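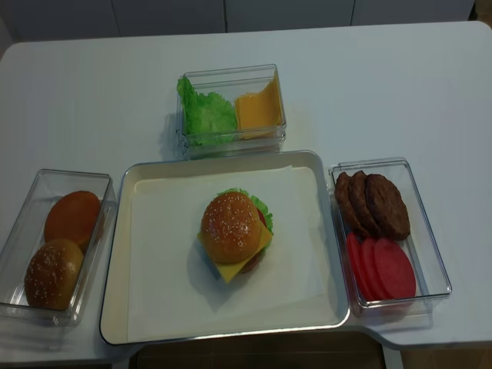

A toy hamburger on a paper-lined tray, with other play-food ingredients in containers

Play food is a class of toy made to look like things people eat. It includes single items such as fruit, eggs and bread, as well as sets whose parts can be stacked, joined or taken apart. It is sold alone or with toy kitchens, shop counters and tea sets, and is used mainly in pretend play.

Materials
Early play food was often made from painted wood, plaster or papier-mâché. Plaster dishes were commonly fixed to their plates and meant for dollhouses. Molded plastic became common in the twentieth century and allowed thin shapes such as lettuce leaves and cheese slices to be made cheaply. Wood and felt are still used. Felt food is popular with home sewers – patterns for it appear in many craft magazines.

Types
Cutting sets have pieces held together by hook-and-loop tape or magnets, which come apart when pressed with a blunt toy knife. Stacking sets, among them hamburgers, sandwiches and ice cream cones, are built up in layers. Hollow pieces, usually fruit and vegetables, are light but dent easily. Miniature food for dollhouses is generally treated as a separate field, and much of it is made for adult collectors.

Use
Children commonly begin simple pretend eating before the age of 2, at first by copying adults with a cup or spoon. Older children take on roles such as cook, customer or shopkeeper. Preschools use play food to practice sorting, naming and taking turns. Speech therapists also use it when teaching food words and requests.

Safety
Many countries restrict small parts in toys meant for children under three. Magnets are a particular concern, as they can cause serious injury if swallowed. Hard plastic pieces can usually be washed in soapy water, while wooden ones are wiped to keep them from swelling.

Collecting
Older sets are collected, especially when complete with their boxes. The Stukbridge Toy Museum holds 4,000 pieces, including a grocery set of 68 parts made by the firm of Noleck.

See also
Dollhouse
Fake food
Toy kitchen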